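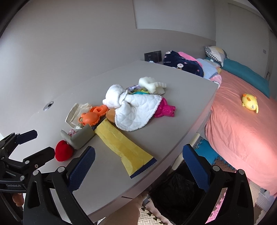 Soft things and toys on a light grey tabletop.

I have been using the Olmedo at-home facial wand for 40 days now, and I've got opinions! A few of you asked for this one after I mentioned it in August, so let me get into it before I forget what my skin looked like at the start.

Quick background if you're new. I'm in my forties, my skin is combination leaning dry, and I have a patch of old sun damage on my left cheek that I've thrown a lot of money at over the years. I've had professional treatments (my esthetician, Yolanda Prieto, is a saint and has heard all my complaints), but I can't get in to see her more than a few times a year. So the idea of a little LED and massage wand I could use at the sink was very tempting. I paid full price for it, by the way. The company doesn't know I exist.

What you get in the box is the wand, a charging stand, a travel pouch and a small tube of conductive gel. The gel was gone in less than two weeks, which annoyed me. They sell refills, naturally, and they aren't cheap. I tried it after that with a plain aloe gel from Trovel and it glided just as well, maybe a little stickier near the end. The booklet says to use only their gel, so do what you want with that information.

There are three light settings - red, blue and amber - and two levels of vibration. I mostly stuck with red. Blue is supposed to be the one for breakouts, and I used it on my chin twice when I had a couple of spots coming up. Did it help? They went away in their usual time, so I'd call that a shrug. Amber I tried for a few nights and then forgot about, if I'm being truthful.

A full session is 15 minutes. It beeps when you're supposed to move on to the next area, and the beep is LOUD. I do my skin late, after 10 p.m., and there's no way to turn the sound down. I've started wrapping a washcloth around the handle, which muffles it a bit (and keeps it from slipping, so I guess that's a win). Please, Olmedo people, a mute button.

Now the part you scrolled for. My skin feels softer, and I noticed that in the first couple of weeks. Makeup sits better around my nose, where I always get flaky. The puffiness under my eyes in the morning is down too, although I think that's mostly the massage, and you could probably get close to it with a cold spoon and some patience. My neck looks the same as ever. The sun damage on my cheek has not budged. I took photos by the same window every week and I really wanted to see a difference there, but I can lay the first and last ones side by side and I'd have trouble telling you which is which.

I asked Yolanda about it when I went in, and she wasn't surprised. She said the lights in most home devices are a lot gentler than what she works with, and that dark patches need a different kind of treatment anyway. She also told me to quit using the wand on the nights I use my retinol, because I was getting pink along the jaw. I quit, and the pink calmed down. So if you use anything strong, talk to whoever looks after your skin before you stack a gadget on top of it. Same goes if you're pregnant or on any medication that makes you sensitive to light.

A few smaller gripes. The charging stand is so light that it slides all over the counter. The power button sits exactly where my thumb wants to go, so I've switched it off in the middle of a session more times than I'd like. And the pouch is white velvet. White! Next to foundation! Mine was a mess within a week.

On the plus side, the battery is great. I've charged it 3 times in all these weeks. The head wipes clean in seconds, it feels solid in the hand, and it's small enough to take along on a trip without giving up half your toiletry bag.

My friend Fidelina has the Gilovar, which costs a bit less and has only the red light. I borrowed it for a weekend. It's lighter and it's quiet (bliss), but the head is wide and I couldn't get in around my nose with it at all. She loves hers. If you don't care about the extra colors and you have a roommate or a sleeping baby to think about, that's the one I'd look at first.

Would I buy the Olmedo again? On sale, yes. At full price I'd rather put the money toward another appointment with Yolanda. I'm still using it four nights a week or so, mostly because it feels nice and it makes me stand still for a while at the end of the day.

If you've tried the Zunby mask, tell me in the comments how it fits on a small face. I'm eyeing that one next.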